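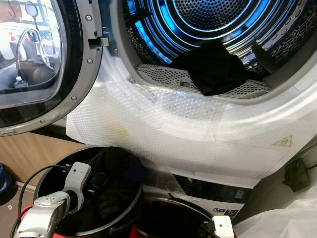 Manuals > Laundry > Tranodico condenser and heat pump models > 4. Routine care

4. Routine care

This section covers cleaning that can be carried out by the user without tools, and one task that requires a screwdriver. Work inside the rear panel or on the wiring is described in the service handbook and must be left to a fitter.

4.1 Before you start

1. Let any programme finish, including the cool-down phase. Do not stop the machine part-way to clean it.
2. Turn the selector to Off and pull the plug from the wall.
3. Wait 18 minutes if the last programme was Cotton Extra or Timed High.
4. Have ready a soft brush, a dry cloth, a bowl of lukewarm water and an old towel.

CAUTION: Do not use solvent, scouring cream or a steam cleaner on any part of the dryer.

4.2 Lint filter

Clean the filter after every load.

1. Open the door fully.
2. Lift the filter straight up by its tab. If it sticks, rock it from side to side. Do not lever it with a knife.
3. Unfold the two halves and roll the lint off with your fingers.
4. Every tenth load, rinse both halves under the tap, from the outside inwards, and leave them to dry completely.
5. Fold the filter and push it down until it clicks.

Note: Fabric conditioner and dryer sheets leave a film on the mesh which is hard to see. Pour a little water on it. If the water stands on the mesh, wash the filter with washing-up liquid and a soft brush.

CAUTION: Never run the dryer with the filter missing or torn. Replacement filters can be ordered from Kristiansen spares counters. Have the model number to hand — it is on the rating label.

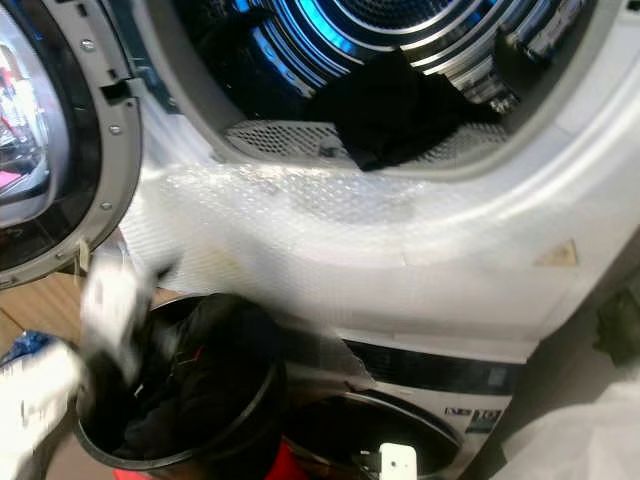 4.3 Moisture sensor

The automatic programmes end when the sensor strips read dry. Limescale or conditioner on the strips makes the load seem drier than it is, and the programme stops early.

1. Find the two metal strips. Their position is given on the fold-out sheet for your model.
2. Wipe them with a cloth dampened with white vinegar.
3. Wipe again with plain water and dry them.

Repeat every 75 loads, or every 40 in a hard water area. If items are still damp after cleaning, check that the load was not mixed. Towels and thin shirts dried together will always give an uneven result. Very small loads may also end early; use a timed programme for these.

4.4 Water container

1. Pull the container out level, with both hands.
2. Empty it into a sink. The water is not fit for drinking or for cooking.
3. Slide it back until it stops.

The container holds almost 5 litres. The lamp marked Empty comes on when it is full and the programme is paused. After refitting the container, press Start to resume. Machines connected to a drain hose do not show this lamp.

4.5 Heat exchanger (condenser models only)

Clean the heat exchanger every three months.

1. Put the towel on the floor under the lower flap.
2. Open the flap and turn both locking levers to the upright position.
3. Draw out the heat exchanger and rinse it lengthways with a hand shower.
4. Stand it on end for 30 minutes.
5. Wipe the rubber seal and the housing. Refit in reverse order.

Note: On heat pump models the exchanger is fixed. Brush the fins lightly from top to bottom. They are thin and will bend, and some have sharp edges — wear gloves.

4.6 Door seal and hinge

Wipe the seal once a month with a damp cloth. Check the two hinge screws once a year with a No. 2 cross-head screwdriver. They should be firm. Do not overtighten.

4.7 Service code

After 300 programmes the display shows C18. This is a reminder and does not stop the machine. To clear it, hold Start and Delay together for five seconds. Code C118 is a fault code: unplug the dryer and call a fitter.

Section 4 revised 4 March 2024. Text: Linnea Westerberg. Technical check: Vidar Söderlund.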